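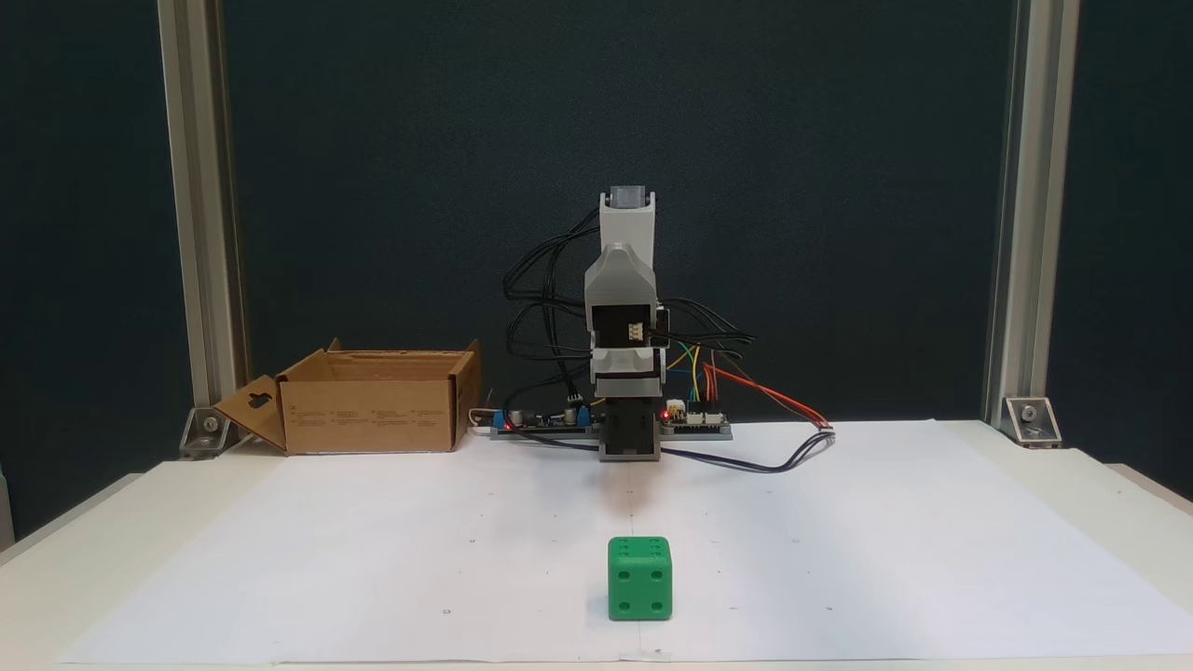 The arm at rest over its paper, with the green die waiting out front.

Progress report on the small arm build, for Magdolna Rácz at the Rarnum Fund
February 28, 2021

Hi Magdolna,

You asked for something you could read over a cup of coffee, so I've kept the parts list in the spreadsheet and I'm just going to tell you where we are. Short version: the arm stands up, it moves when we tell it to, and it can find a die on a sheet of paper more often than it can pick one up.

The printing is finished, finally! Keith Horrocks ran nearly all of it on the old machine in the back of the Hundano workshop, everything in the same light gray so that we can swap pieces between versions without it looking like a patchwork. The elbow housing was the troublemaker. Ieva redrew it after the first two split along the screw holes, and the new one is a good deal chunkier than I'd pictured (it looks like the arm is wearing a boxing glove halfway up) but it hasn't cracked and I've stopped arguing about it.

Electronics are on two boards now, one on either side of the base, each mounted on its own gray strip. We used to have everything on one, and every time somebody wanted to check a screw terminal they'd knock a servo plug loose. Each board has a little red light that I've gotten very fond of. If I walk in and see both of them I know I can start work without crawling under the bench first.

The wiring, well. You can see the wiring. The black cables loop out wide on both sides because when we tied them down neatly in the fall, the base couldn't turn all the way to the left without tugging on the elbow plug. Mwanahawa Lema has a plan for a proper cable guide that clips onto the upper link, and she's on her second drawing of it. Until then we leave plenty of slack and keep our sleeves out of the way.

The frame is the part I'm happiest with. It's aluminum extrusion, with the corner brackets bolted straight into the tabletop, and it doesn't wobble anymore – the old one swayed whenever somebody used the drill press next door. We put up the dark backdrop at the same time. Olanrewaju Shehu wanted it for the vision side of things, since the brick wall behind the table was giving his code fits.

Now the actual job. The task we promised you was to pick up a die, set it down on a mark, and do it again without a person helping. We lay a big sheet of white paper over the table and put small marks on it, so we can tell how far off the arm was when it misses. In our last long session we ran 100 tries, all with the green die. It closed on the die properly in 69 of them. Most of the misses were the same miss: one jaw comes down on the top of the die and shoves it away. I think that's play in the base rotation and Ieva thinks it's the jaws being too thick at the tips. We're going to try thinner tips first because they only take an evening to print.

Rounded edges turned out to be a nuisance, by the way. Keith's wooden test blocks had sharp corners and the gripper loved them. The die slides a bit as the jaws close, and then it comes up crooked or it doesn't come up at all. We've tried a scrap of bicycle inner tube glued to the inside of one jaw and that was promising, though it peeled off by the end of the night.

Money: we've spent $269 of this round so far, mostly on servos, plus the extrusion and one replacement board that was entirely my fault (I plugged the supply in backward, sorry). The Wattanapong order for 4 spare servos is in the mail and is already included in that number. I don't expect to ask for anything extra before the end of the grant.

What's next, in the order I'd like to do it: thinner jaw tips with some kind of grippy lining that stays put, then the cable guide, then another long session on the same paper so the numbers can be compared fairly. After that Olanrewaju wants to move on to reading the top face of the die and sorting by number, which he's been itching to do since the start. We'd like to bring the whole thing to the Randow open house in May and let visitors put the die down wherever they like. That means a base plate we can carry, and I haven't started on it.

One question for you. The agreement says the final report needs a video, and I'd like to know if one long uncut take is okay or if you'd prefer short clips. Let me know whenever you get a chance, and come by the workshop if you're in the neighborhood – most evenings at least one of us is there.

Ieva Paju says hello and says to tell you the elbow is fine.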